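The Allowance for Settlement

The building at Zamesari had been sinking for as long as there had been instruments to record it. The rate was 3 millimeters a year at the north corner and less elsewhere. Dvorak had inherited the readings from a man who had inherited them from someone else, and the handwriting in the ledger changed twice before it became his.

He took the levels each March. There were 12 brass studs set into the outer walls at knee height, and each one had a line in the ledger. He placed the staff on the stud, read the instrument, wrote the figure, and moved on. The work took a morning. Zenora held the staff.

"Plumb," he said.

"It is plumb."

"The bubble is touching the ring."

She moved the staff by an amount that could not be seen from where he stood. He read the figure and wrote it down.

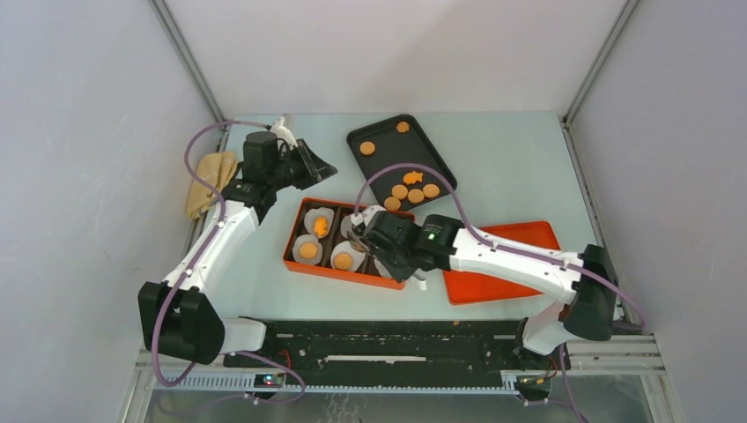
Calum Kerr
Contributing writer, fiction
29 January 2022

At stud four the figure was wrong. Dvorak read it again and it was the same figure. He walked back to the benchmark, which was a bolt in a granite step across the road, and sighted on that, and the benchmark agreed with last year and with every year before it. He returned to stud four.

"It has gone up," he said.

"How far?"

"Four millimeters."

Zenora looked at the wall. It was brick to the first floor and plaster above. There was a drainpipe with a new bracket. "Can it go up?"

"Clay swells when it takes on water. A tree is removed, the ground gets wet again, the footing rises." He turned a page. "There was no tree."

They did the remaining studs. All of them had dropped by the expected amount. He closed the instrument case and fastened both catches, and they went to the café on the corner, where he laid the ledger on the table and ruled a fresh column in pencil. A correction could be made in pencil. The firm, Wiren, had a form for corrections, with a box for the cause.

"You could put reading error," Zenora said.

"I read it four times."

"You could put staff error. I was holding it."

"Were you holding it badly?"

"No."

He left the box empty. The waiter brought the coffee and a plate neither of them had asked for.
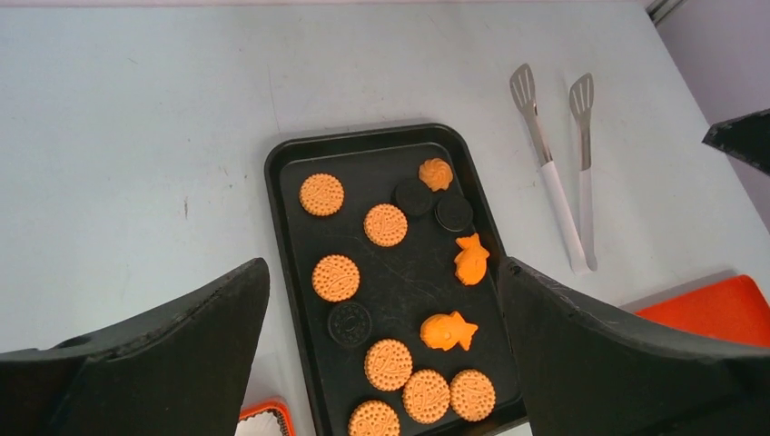

The earlier hands

That evening Dvorak went back through the ledger from the first page. It held 2,908 entries, and he read only those for stud four. The first keeper had pressed hard and crossed his sevens. The second had written small and left wide margins. In thirty-one years the second keeper had made one note in those margins, beside stud four, and it said: up. There was no figure for the following year. The year after that, the stud was down again, at exactly the place the old rate would have put it.

He checked the arithmetic on the back of an envelope. Then he checked the date. It was the year the second keeper's wife had left Zamesari, a fact Dvorak knew only from having once been asked to forward her mail.

He did not believe the two things were connected. A wall has no means of receiving such information. He considered the drains, the water main, and the weight of the new bracket, which was negligible and acted in the wrong direction.

Zenora telephoned at nine. She had been offered the post in the coast office and had known since February. She had meant to tell him at the café. She would work to the end of the month, and there was a trainee who could hold a staff.

"Is he careful?" Dvorak asked.

"He is tall."

"That is of no use on a stud at knee height."

"No," she said. "I told them that."

He asked whether the coast office had a decent instrument, and she said it had two. He advised her to have both calibrated before she trusted either. She wrote down the name of the man who did it. Neither of them hung up for a while, and he could hear a tap running in her kitchen.

Afterward he uncapped the pen, inked over the pencil figure for stud four, and signed the page. On the form he wrote "cause not established." He put the form in its envelope, and set the ledger back on the shelf with next year's page marked by a strip of blotting paper.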